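Mota 4000 Whetstone Review: Five Months at the Kitchen Bench

By Hélder Peixoto
July 20, 2018

I bought the Mota combination stone in February to replace a cheap one that had worn hollow in the middle. It has a 1000 grit side for general sharpening and a 4000 grit side for finishing. I paid $156 for it at the Lollus shop in Briltstead, with the rubber base included. The same stone without the base is a little cheaper, but I wanted something that would hold still on a stone counter.

I am not a professional. I cook most nights and I own four knives that I care about: a chef's knife, a long slicer, a petty knife and an old carbon steel cleaver that belonged to my uncle. I also touch up a couple of knives for my neighbors. That is all the use this stone has had.

Setup

You splash water on it and start. My old stone had to sit in a tub for twenty minutes before it would cut properly, and half the time I forgot it was in there. The Mota wants a little water on top every minute or two, and the instruction sheet warns against leaving it to soak. I keep a small squeeze bottle next to it.

The sheet itself is a single folded page. It gives a sharpening angle and a drying time and not much else. If you have never used a stone before, you will need to learn from somewhere else. I would practice on a knife you don't mind scratching.

The coarse side

The 1000 side is the better half. It cuts quickly and gives good feedback, meaning you can feel when the edge is lying flat on the stone and when it isn't. My chef's knife was dull enough to slide off a tomato skin. It took ten minutes to raise a burr on both sides, and that included stopping to add water.

It makes a fair amount of gray mud as you work. Leave it there, it helps with the cutting. Put a towel under the base or you will be wiping down the counter.

The stone does wear. By May I could see light under a ruler laid across the middle of the coarse side. I flatten it now once a month on a sheet of wet sandpaper glued to a piece of window glass. A proper flattening plate would be faster, but the good ones cost nearly as much as the stone did.

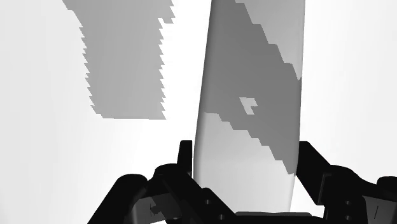

Flattening takes me five minutes if I keep up with it. I draw pencil lines across the surface and rub until they are gone, then go over the edges lightly at an angle so they don't chip. The first time I skipped the edges and lost a small flake from one corner. It made no difference to the sharpening, but it bothered me.

The fine side

I have mixed feelings about the 4000 side. It leaves a clean edge that goes through paper without snagging, and on the slicer it is very good. It is also softer than I expected. If you raise the knife too steeply on a forward stroke it will dig in and leave a gouge. I have done this twice, both times with the tip of the petty knife. Pulling strokes only, at the finish, solved it for me.

On the cleaver I don't bother with the fine side at all. Cabbage and squash don't need it.

The base

The rubber base grips the stone well and does not slide around on a wet counter. My complaint is that it holds water underneath. I put the stone away in its base after the first few uses and found a dark line along the bottom a week later. It washed off. Now I take the two apart and let them dry standing on a dish rack overnight.

Compared with the Molico

A friend lent me his Molico for two weekends so I could try them side by side. It is the same grit pairing, made by a different company, and his cost $337. The Molico is harder, stays flat longer and has a finer feel on the finishing side. It also cuts a bit slower on the coarse side, at least in my hands. The edges I got from the two were close enough that my wife could not tell which knife had been on which stone, and neither could I after a few days of cooking.

If I sharpened every day I would look at the Molico for the slower wear. For one household I can't see spending the extra money.

Good: fast coarse side, no soaking, steady base.

Not so good: soft fine side, thin instructions, base traps water.

I would buy the Mota again, and I would buy the sandpaper at the same time.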